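Zepeda Evening Classes
Household Management, room 6
Session 4 handout: small things, the bed sort, and what goes in the basket

Notes typed up quickly, sorry for the state of them. Leopoldo has the register. If you missed session 3 (linen, folding, the airing cupboard) ask Abundio Ledesma for a copy, he has the spares.

Recap from last time
Big things first. Sheets, towels, coats. They have an obvious home and they free up the floor. By now you should have one cleared shelf and one cleared surface. If you don't, do that before trying any of this.

Homework from last time: most people managed the shelf. Drawers less so. We come back to drawers in January.

1. Why small things are harder

A coat is a coat. A half-used tube of something is four different problems. What is it, is it any good, who uses it, where does it live. You answer all four or it goes back in the pile.

Small things also travel. Pockets, bedside tables, handbags, the windowsill by the kettle. So sorting one room never does it, you need everything from the whole house in one place at the same time, at least once.

Crisóforo Alvarado asked about doing it a room at a time anyway. You can. Keep a "belongs elsewhere" bag by the door and empty it the same evening. Not the next morning. The bag becomes a pile otherwise.

2. The bed sort

Old method, my aunt's really. Tip it all out on the bed. Good height, big flat space, and you have to finish before you can go to sleep.

Plain light cover underneath. White is best, small dark things show up. Patterned duvet covers swallow hairgrips and screws and you will find them with your foot.

Order of work:
Spread out, one layer, no heaps
Boxed things to one side
Soft things (tissues, cloths, bandage) to another
Anything with a cap or lid: check cap is on BEFORE you move it
Basket at the near corner, where your hand falls

Don't fill the basket as you go. Spread first, then fill. Everybody starts chucking things in after two minutes and then it's just a pile with a rim round it.
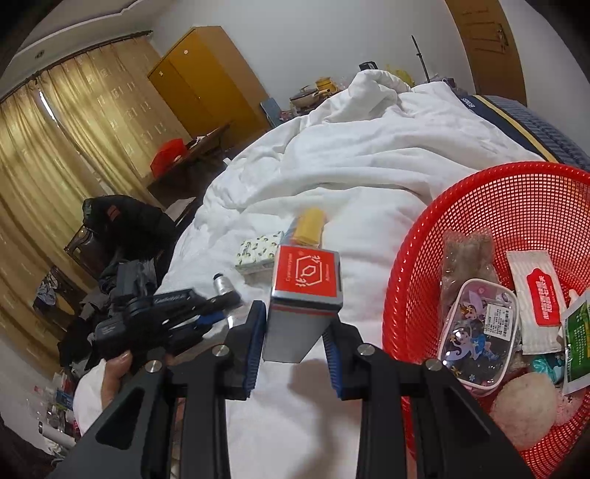
Azucena Varela

Red plastic mesh basket is the sort I mean, round, thick rim. Holes in the side so you can see roughly what's in there without tipping it out again. The closely spaced holes are better for small stuff, pencils and pens still poke through the wider ones.

Glue carton: pick it up and read it first. The end panel says Cyanoacrylate and Adhesive, so you know what you have without opening anything. Lots of cartons are no help at all from the end. If yours is like that, write on it. Marker pen, big letters, the end that will face you on the shelf.

Tissues, soft pack. They squash, so they go on top, never at the bottom. Same for the yellow roll behind the carton and anything else rolled, lay it along the edge of the basket and it holds its shape.

Small capped containers, like the silver one with the black cap. Stand them up if they'll stand. If they won't, they go in a beaker or jam jar inside the basket.

3. Glue, properly

Spent longer on this than I meant to in class so here it is in full.

Cyanoacrylate is what we all call superglue. Sets fast, sets on skin, sets off with the damp in the air. So:

Keep it in its carton. The carton keeps it upright and keeps the leaflet with it.
Cap on tight. Wipe the nozzle with a dry tissue first, then cap.
Cool and dry. Not the windowsill, not over the cooker, not the bathroom cabinet.
Out of reach of children. High shelf or a locked box.
Not next to eye drops or ear drops. Ever. The little bottles feel the same in the hand with the light off and people have made that mistake. Different room if you can.
Not on cotton wool or wool either, a spill can get hot enough to burn you. Keep it off anything fluffy.

Fingers stuck together: warm soapy water, soak, roll them apart gently, don't pull. Eyes or lips: get medical help, don't pick at it.

So for the glue the basket is only a stop on the way. Sort it, read it, date it, then it goes off to the mending box. It does not live with the tissues.

Dating: write the month you opened it on the carton. Once open, a tube doesn't last forever, and if it's gone thick or stringy it has had its day. Leopoldo brought in one from 2006. Unopened. Solid as a pebble.

4. What goes with what

Sort by where your hand will be when you want the thing. Type of object comes second.

Bedside: tissues, lip balm, reading glasses, a pencil
Hall: keys, torch, spare batteries, tape measure
Mending box: glues, needles, thread, tape, small screwdriver
Kitchen drawer: string, scissors, bag clips, matches (high up)
Bathroom: plasters, cotton buds, nail scissors

Same thing in two places is allowed. Scissors especially. I've over four pairs at home and I don't apologise for it.

Azucena's rule (mine, yes, I'm calling it that): if you have looked for it in a place twice, that's where it lives. Move it there.

5. Labels

Masking tape and a marker. That is all you need. Fancy labels come off in the damp and you put off doing them becuase they have to look nice.

Label the basket and not only the things. "Bedside" on a strip of tape on the rim. A rim with a twist or ridge to it won't take tape well, so tie a luggage label through one of the holes.

Someone asked about the Sketetti stacking trays. Fine for a deep cupboard. No good on a bed, they slide. Lestero ones are shallower, I use them for thread.

6. Common muddles

Empty cartons kept "in case". In case of what. Flatten them, recycling.
Full cartons thrown out with the empty ones. Shake before binning!
Sample sachets. Use this week or out.
Lids with no pots, pots with no lids. One evening only to find the match, then both go.
Mystery keys. Tin, label with the date, look again in a year.
Instruction leaflets: keep with the thing. If the thing's gone the leaflet goes.

Crisóforo Tlapale's question, about things that belong to other people in the house. Don't sort them. Put them in one bag, hand it over. You'll only fall out about it. I did, over a box of fishing weights.

To do before next session

Do one bed sort. One bed, one evening. Set a timer if you're the type that drifts.
Bring one container you can't decide about, and one thing you couldn't identify. We'll pass them round.
Find every tube of glue in the house. Read each carton. Write down what it says and where you found it. Abundio will add them to the class list on the board.
Read pages in the Rolby booklet on mending kits if you've got it. Library copy is shelved under 3089, ask at the desk.

Baskets: there's a stack in the store cupboard, borrow one, sign the sheet, bring it back clean. Last time one came back with sand in.

Next session is drawers, so measure yours. Width, depth and height, inside not outside. Write it down on paper, not your hand.

Handout date 08/12/2023. Corrections to me at the tea break please.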